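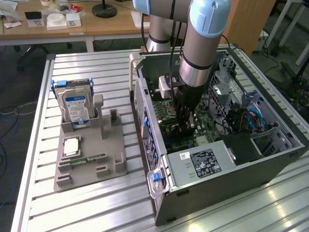
Taking it apart is the easy half, a student in the Slanina club wrote on the last page of her log, and we lost most of the season finding that out.

Chapter 5
The Teardown Project

Keep that remark in mind. Most teams start this project thinking about removal. Get the gripper on the part, pull, done. Then comes the rebuild task and everything falls over, becuase the arm has to put a thing back where it came from, straight, at the right depth, without leaning on anything next to it.

What you will do in this chapter

Your team programs one arm to work on a desktop tower laid on its side, panel off. A memory module, a CPU, a hard drive in its caddy. Each has its own place in the parts tray. You write the moves between tray and case, test them slowly, then run them for points under Stivley rules (section 5.4).

You need chapters 3 and 4 first. If your team skipped gripper calibration, go back. Really. An offset you never noticed with foam blocks will bend a pin here.

The tray matters more than you think

A part lying loose on the bench can be anywhere, at any angle. A part in a slot is in one place. That's the whole idea of a fixture. The drive stands upright so the fingers can close on it from both sides. The CPU sits in a square recess, the memory module in a long slot. Print your tray before you write any code – and measure the real parts, not the drawing.

Teams at the Sakport meet in October used three tray designs. The tall one looked great and blocked the wrist on every second approach. Check clearance for the wrist and whatever is mounted on it, and for the fingers too. Cables on the arm count as well.

Words for this chapter

Approach point: where the arm stops before it goes down to the part.
Seating: pushing a part in untill it is fully home.
Compliance: a little give in the grip or the motion, so small errors don't turn into big forces.
Dry run: full program, no parts, low speed.

Before you start

Tower unplugged, power supply left closed. Never open it, never let the arm grip it. Everyone knows where the stop button is. Hands out of the case when the arm is enabled, even for a second, even to nudge a wire. Loose wires get tied back first.

Speed stays at 15 percent for all dry runs. Log every one in the Plundident sheet, including the bad ones. Judges read the sheet.

Warm-up

With the arm off, move one memory module from tray to socket by hand, using two fingers only. Do it 7 times. Write down each time you changed your grip, tilted the part or pushed harder on one end. Keep the list – you'll turn it into approach points in section 5.1.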